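Drindlow Surplus Tracking Project
Progress report to the Lurkiven Fund, second period
From Xóchitl Escobedo

Hi Ansel,

You asked for something shorter than last time and with fewer acronyms, so I'm going to try! The short version is that we have the transfer records for 31 police departments in the region, we're still fighting over a handful more, and the money is holding up better than I told you it would in January.

First, the records. When we started, I figured the hard part would be getting departments to admit they had surplus gear at all. Wrong. Most of them were perfectly willing to send us something. The trouble is that the something was usually a one-page summary written for a city council meeting, with lines like "miscellaneous field equipment" and no serial numbers, no dates and no condition codes. So we went back and asked for the actual property logs, and that's where the waiting started. Our longest wait so far was 90 days, for a department with fewer officers than my high school had teachers, and when the envelope finally came it was the wrong year. (They were very nice about it on the phone and we had the right one the next week.)

We've now entered a little over 2000 line items into the database. I've been checking the entries myself against the scans, mostly in the evenings, and I'm fairly happy with them. The mistakes I keep catching are in the unit column. Somebody logs a case of night sights as one item, somebody else logs every sight in the case, and then the two towns look wildly different when they probably got the same delivery. I've added a second column for packaging so we can sort that out before anything gets published.

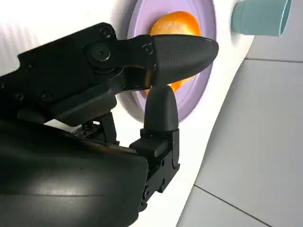
Then there's Haritska, the county I wrote you about before, where the sheriff's office returned an armored truck and the log still shows it as assigned. I've got the return paperwork in hand now, and the log hasn't been corrected. I don't think there's anything sinister in it. The clerk who used to do the updates retired and her job got split between two people who each thought the other had it. But it does mean we can't lean on the logs alone for the bigger items, and I've changed our method so that any vehicle gets checked against a second document, either an insurance schedule or a maintenance invoice. It's slow. I'd still like to keep doing it.

The public meetings went better than I expected. We held two, both at the Jitpraphai Community Center, and the second one ran so late that they flicked the lights at us. We'd printed 200 copies of the plain-language guide (how to ask your own department for its list, what the usual refusals mean, how to appeal) and came home with one thin stack. A patrol lieutenant showed up to the second meeting and stayed to the end, and he made a good point that I've been chewing on since: a lot of what his department takes is filing cabinets, cold-weather jackets and first aid kits, and our draft charts lumped all that in with the rifles. He's right, so the charts now split everything into weapons, vehicles, protective gear and plain old office and shop stuff. It makes the totals less dramatic. I'm fine with that and I hope you are too.

What's behind schedule: the website. The search page works on my laptop and falls over on a phone, which is how most people are going to look at it. I underestimated this one, and I'd like to move part of the printing budget over to pay for more developer time. There's enough left in printing to cover it without asking you for anything new, but your agreement says I need a yes in writing before I shift money between lines, so please consider this me asking.

Also behind: the training survey. I wanted to know which departments give officers any instruction before the equipment goes out, and the response has been pretty thin. I'm going to drop the mailed form and just call people.

For the next period I plan to finish the appeals that are still open, get the phone version of the site working, and send each department its own page to review before we go public. They'll have a month to send corrections. I'll send you the draft cover letter first, since you said you wanted to see it, and the spending sheet is attached to the same email as this report.

Thanks for your patience with the last one!

Xóchitl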